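How to Budget for a Small Picking Arm Without Fooling Yourself

July 23, 2019

Most first budgets for a tabletop arm have one line in them, and it is the arm. I have read plenty of these for small shops that pack novelties and craft goods, and the number is nearly always wrong in the same direction.

Step 1. Write down the job before you ask for a quote. List every part you want picked, with its shape and finish. "Small items" is no use to anyone. If the sales rep at Pladano or Rineck can quote you from "small items," be suspicious of the quote.

Step 2. Ask for the price of everything past the wrist. Fingers, mounting plate, cable, wrist camera, spare fingertips. Edby lists its gripper separately from its fingers, and you find that out on page 2 of the order form.

Step 3. Run your own parts. Demo blocks are square and all one color. Send a mixed bag, the ugliest you have, and ask for 300 picks on your parts with every miss written down. A vendor who offers 20 picks and a video is selling you the video.

Round, lumpy goods are where I would push hardest. Take skull figurines, the kind that go into party packs. Two flat jaws closing on a face at one side and a domed back at the other do not have much to hold on to.

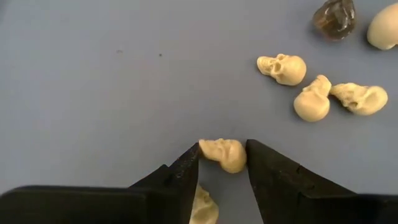 Ask what happens when two pieces lie nearly touching, and ask again about clear or smoky material if you carry any. A camera setup that finds cream on blue-gray may have a harder time with see-through brown. Get the answer in writing, with the lighting they used.

Step 4. Budget for wear. Fingers get chipped and scuffed. Sakalauskas sells replacements in pairs, so price a year of pairs.

Step 5. Put your own hours in. Teaching, re-teaching, picking up what it dropped. I plan on 100 hours before I believe any payback date, and I still keep the old packing bench where it is.

If the total now looks worse than the brochure, hold off on the order and ask for a rental month. Some will say no. Note which ones.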